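27 August 2018

Writing this on the train home so excuse the wobble. Want it down before it goes. Open day at Andale, the place out past the bus depot, Ximena got us both on the list back in January and I had forgotten all about it till she texted last night "shoes with closed toes!!" and I had to go dig for the brown ones.

Late start. Train, then the 6 bus, then a walk along a road with no sidewalk. Signed in, sticker with my name spelled wrong, safety talk from a man who read it off a card. Coffee in a big silver pot, very weak. Perhaps 30 people crammed in the hall but they split us up by sticker color, X and I both green, good.

First stop was the old line. Big arms behind yellow fence, stacking boxes on pallets, same as the ones I saw at Dad's plant when I was ten. Loud. Fine. The guide gave us numbers, 1000 boxes a shift I think she said, or it might have been an hour, I stopped listening because the man in front had a huge backpack and I couldn't see a thing.

Then upstairs and this was the good part. Small room, low ceiling, carpet, windows painted shut. Chiharu Sakai runs it. Quick talker, sleeves rolled up, no slides thank god. She calls the setup Stiltora, the whole bench I mean, table and arm and all the software, and the hand part is a Hirose, or that's what she kept calling it, "the Hirose is being fussy this morning." Her thing is getting the arm to deal with ordinary stuff. Not boxes that are all alike. Packages and toys and junk off a kitchen shelf, whatever.

She had the view from the wrist up on a monitor on the wall and we mostly watched that. Weird at first, like looking down your own nose. You lose track of which way is up. After a few minutes you quit noticing and you start leaning when it leans. X was leaning so far she bumped the lady next to her.

She let us take a copy of a picture off the monitor if we asked, so I asked.
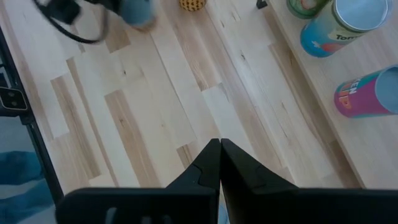 From the wrist. Fingers nearly shut, the tubes over on the raised bit.

The tubes were what I liked best. Loud colors, cardboard, the kind of thing I would of grabbed as a kid just for the pink. I asked why those and Chiharu said round things are mean. A box sits there and waits for you. A tube takes off if you touch it wrong. She said they once spent most of a week on nothing but tubes and she went home and dreamed about them.

What surprised me is how SLOW it is. I had it in my head from videos that it would be whip whip whip. She said half the videos are sped up and nobody reads the little note in the corner. It stops, thinks (she hates that word, she said "it computes, please"), goes an inch, stops again. A boy of maybe eight asked if it was asleep. Big laugh. She said try number 3733 on this bench, she keeps a running count on a whiteboard, and she let the boy rub it out and write the next one. He did the 4 backwards and she left it.

Then we got a turn. Two handles on a stand, you move your hand and the fingers move. I was terrible. TERRIBLE. Squeezed far too early and got nothing, then went in sideways, then X told me to breathe and I got cross with her. You can't feel a thing through the handles, that's what gets you. All my life I've picked up a cup without looking and I never once thought about how I know I've got it. X was better, of course, she has the piano hands. She wouldn't give it up, there was a line behind her and she did not care.

Asked Chiharu what it's all for and she made a face. Said the people who pay want it sorting returns for stores, all the odd shapes that come back. She herself wants something that could help her mother in the kitchen. Said that one quietly, while the others were going out the door. I'd have liked to stay on and talk more about that but green stickers were being called.

Last stop was Ziseo, which is a firm that rents the ground floor at the back, little carts that follow a line of tape. Cute. One got stuck on the edge of a mat and a man gave it a nudge with his foot. I was hungry by then and did not take much in. They had pens. Took two.

Sandwich from the truck outside, egg, $6, dry. X wants to write to Chiharu and ask if they take people on for evenings, she heard somebody say they need hands for the handles. Said I should do it too. I said did you SEE me. But I've been thinking about it the whole ride. It can't be harder than the first month at the pool desk and I got the hang of that.

Things to do: ask X for Chiharu's email, she wrote it on her sticker. Put the brown shoes by the door, the left one needs glue. Call Dad and tell him about the old arms, he'll want to know the make and I didn't look, damn. Seat heater is on full for some reason and its 70 degrees out. Two more stops.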